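Subject: Re: [plokia-homes] Punby's "no-measure" blinds: worth it for rentals?
Date: 10th April

> I know this list has a low opinion of anything sold with the words
> "no tools" on the carton, but I've now put Punby blinds in two bedrooms
> and I'm pleased with them. You pick the nearest size, press the brackets
> into the window opening and trim the bottom if you need to. The site says
> the fit is good to within a quarter inch on any standard window. It took
> me less than an hour for the pair. For those of us who rent, I can't see
> why anyone would still pay Hofstetter prices and wait until September for
> delivery. Has anyone had a bad experience, or is it just snobbery?

Some of it may be snobbery. I'll own up to my share. But I've had the Punby kit in my back room for 15 weeks and I have a few doubts that I don't see raised on their site, or in any of the reviews that all seem to have been written the day after the box arrived.

Start with "standard window." I've lived in four apartments in this town and I have yet to meet one. The building I'm in was put up in stages and the openings on my side are out of square, which you'd never notice until you hang something straight in them. Mine is 49 inches wide at the sill and a good bit less at the top. Punby's chart asks for one number. Which one do I give them? I wrote and asked, and got back a cheerful note telling me to use "the width of the window." I gave them the top measurement in the end and now I have a stripe of streetlight down each side at the bottom, right at pillow height.

Then there are the pressure brackets. They hold, I'll say that. What I don't believe is the line about leaving no mark. I took one out to shift it over and it brought a coin of paint with it, down to whatever color the last tenant liked. My lease is very clear about paint. It says nothing at all about screw holes under a certain size, and filling two screw holes costs me a dab of putty. So for a renter, which of those is the safe choice? I think people hear "no drilling" and stop reading the lease.

You say two bedrooms in under an hour. I believe you, but was that with the trimming or without it? Because the trimming is where my evening went. The instructions are four drawings. The third one shows a pair of scissors and a smiling face. If you cut the slats with household scissors they split at the cord hole, and then you're hunting for the spare slats, of which there are two, in a bag taped to the inside of the lid that you have already put out with the recycling. (Check the lid!)

On price. Yes, Hofstetter wanted a lot more, and yes, their lead time is silly. But the quote I had included somebody coming out with a tape, and if it doesn't fit it's their problem. With Punby the fit is your problem, and the return window is 12 days from delivery, unopened. How do you find out it doesn't fit without opening it? I put that to them as well. No reply so far.

I'm also not sure about the "energy saving" claim that got passed around here over the winter. Someone forwarded the Plerora leaflet saying any slatted blind will cut your heating bill by 9 percent. Any blind, any window, any climate? Compared with what, a bare pane or a curtain? I've looked for where that number came from and the leaflet cites a web page that cites the leaflet. My bill did go down. It was also a milder winter, and I was away for part of it. I wouldn't hang anything on that number, least of all a blind.

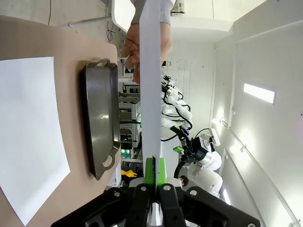
Whether slats are the right thing for a rental at all is the question I'd ask before Punby or Hofstetter. They bend, they collect grease if the window is anywhere near a stove, and every landlord I've had counts a kinked one as damage. If you do go that way, handle a single slat before you buy the set. Get hold of it near one end, the way the hand in the gray knitted sleeve has that long pale strip, and bend it a little. A decent one comes back straight. The one I tried in the shop at Plokia stayed bent, and I should have taken the hint. Better still, ask to try one that's been on display in the sun for a while, although I doubt they'll thank you for it.

What I'd want to hear from you, and I mean this as a real question, is how yours look in a year. An hour after they go up, everything looks good. Mine did. The trouble came in week three or so when the tilt rod began slipping, and since then one half of the blind closes and the other half thinks about it. I've had the head rail down twice. The little gear in there is held on by friction and optimism as far as I can tell -- there's no screw, no clip, and I can't find a replacement part listed anywhere. If you've found one, please post the part number.

To be fair to them, the cord lock is good. It's better than the one on the old Hofstetter blinds in my mother's kitchen, which drop if you look at them wrong. And the color is what they said it would be. I've bought enough "warm white" things that came out the shade of a tooth to be grateful for that.

Has anybody on the list gone with a plain roller shade instead? I'm leaning that way for the front room. One piece of cloth, one tube, nothing to kink. But I've heard the cheap ones creep to one side and fray along the edge, and I'd like to know if that's true before I spend money a second time. Inside mount only, please. I can't do anything on the outside of the frame because of the radiator pipe.

And if anyone has spare Punby slats in the 49 inch size, I'm short by one and would gladly pay the postage.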